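The Small Kitchen, Out on the Table

Saturday, before nine, coffee not finished. The play kitchen has been emptied onto a white table and we're doing the thing every house with a toy box should do twice a year and never does. Sorting. What stays, what goes, what smells.

Quick background. Play food used to be a block with a carrot painted on it. Now it's a category. Lenell, the toy shop in Nimuvthorpe, keeps 17 feet of shelf for it and they tell me the shelf needs filling every week. Fruit, pots, tiny colanders. People buy the fruit first, then feel bad there's nothing to put it in.

So, the soft stuff. I was against soft food for years. Flops over, picks up hair, can't be stacked. Then I lived with some and changed my mind, mostly on account of noise. Drop a hard plastic bottle on a kitchen floor at 6 am and the whole house is up. Drop a plush one and you get nothing.
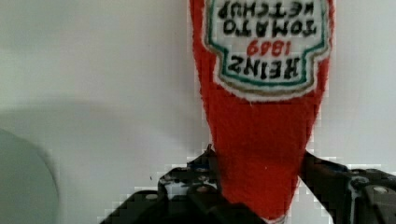

Labels matter more than I expected too. A kid who can't read a word can still pick out the ketchup. Red, white label, done. They know it from the real fridge. A bottle with no label gets used as a bowling pin, a phone, a baby. Which is fine! But if you want cooking to happen, go for things they've already met at dinner.

Care of plush food: lint brush first, then a damp cloth. Don't machine wash anything with stiff bits inside untill you've checked the tag. I learned that with a felt pancake.

Next, dishes. Buy more of these and less food. Seriously. A kid with one strawberry and three bowls is busy for an hour. A kid with thirty strawberries and no bowl throws strawberries. Plates should be bigger than you think, close to real size, so a serving looks like a serving. Bowls smaller. Pots with a handle a small hand can get all the way round.

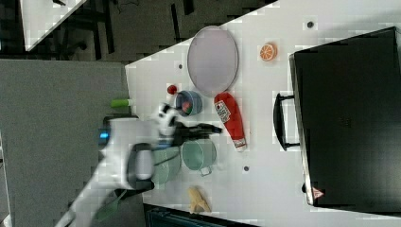 Color next. The new sets all go for mint, lavender, pale blue, and I get why, it looks nice on a shelf in a grown-up's living room. The food still has to be loud though. Red, orange, yellow. Pale dishes with bright fruit works really well, you can spot a strawberry in a bowl from across the room. Pale fruit in pale dishes, forget it. You'll be on your knees under the couch.

My keep pile rules, scribbled on the back of an envelope:

Keep anything that holds something else. Bowls, mugs, pots.
Keep a colander if you've got one. Best toy in the box, works in the bath too.
One of each fruit is plenty. Two if there are siblings.
Chipped or sticky, out.
Big plate stays, always.

The Sartori secondhand market takes clean sets in April, and Torkier, the repair place by the bridge, will reglue a pot handle while you wait. Don't bring them plush, they dont sew.

Storage, fast: one shallow bin, no lid. Deep bins mean the banana is at the bottom forever.

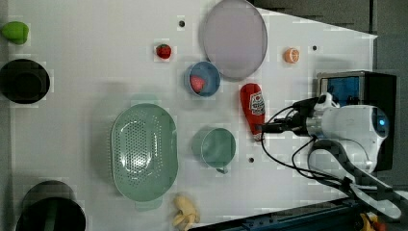
A reader in Nimuvthorpe disagrees about the single fruit. Her two run a restaurant most afternoons, she writes, and a restaurant with one orange slice closes by lunch. She'd keep every piece of food and give up the plates, since hers get used as steering wheels anyway.

Fair. Keep the extra oranges then. I'm still not budging on the bin.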